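Bench Helper Wanted, Friday Evenings

Molleo is a neighborhood repair café, and after 11 years we have finally outgrown our own good nature. We're looking for a friendly, patient person to join us on Friday evenings starting in October and help our visitors with their tired radios, lamps and sewing machines. The post is paid, 20 hours a month, and we do feed you (usually soup, and there is always too much bread).

You don't need a diploma. You should be comfortable with a soldering iron, and happy to chat with folks while you work, as plenty of them come for the company as much as the toaster.
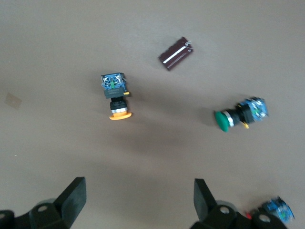
A capacitor and a push-button switch with an orange cap.

To apply, drop a note to Harvey Hiebert at the front desk and tell him about something you've fixed, or tried to!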